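Steaming Buns at Home - speaker notes, Tristdale kitchen evening, April

Slide 1. Wait for people to sit down. Say what the talk covers: a small electric steamer, plain buns, getting them out in one piece.

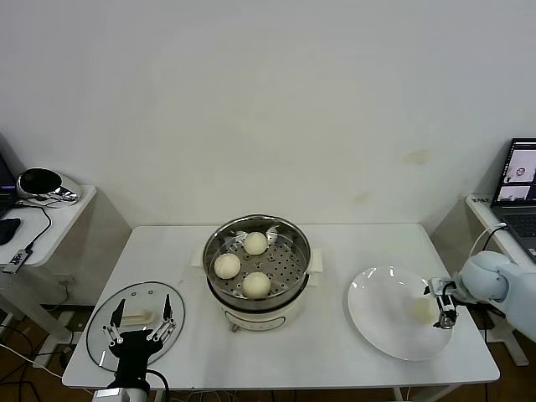
One person at the last session asked why anyone would buy an electric steamer when a pot and a bamboo basket do the same job. Fair point, and start there. The answer is the knob. You set it and leave it, and the stove stays free.

Slide 2. Spacing. Three buns in a round basket is plenty for a first try. They swell, and buns that touch will tear when you pull them apart. Cut a square of paper for each one if the dough is soft.

Slide 3. The lid. Tilt it away from you when you lift it. Move it well clear of the basket before you turn it over - water runs off the inside and marks the buns. Set it down on the side away from the plate.

Slide 4. Plating. Have the plate out before the lid comes off. Lift each bun low on the sides and put it straight down. Don't stack them while they're hot.

Pause for questions. If someone asks about filled buns, say that's the Laur session.

Slide 5. Cleaning. Empty the base, wipe it, leave the basket upside down to dry. Handout is at the door, 100 copies.

Comments (4)

Used the paper squares and nothing stuck. Thank you.

Does this work with frozen buns?

Frozen is fine, just give them longer.

My walls could use a wipe after steaming, move the thing out a bit if you can.

We use cookies to remember your settings on the Larkitz site. Accept / Manage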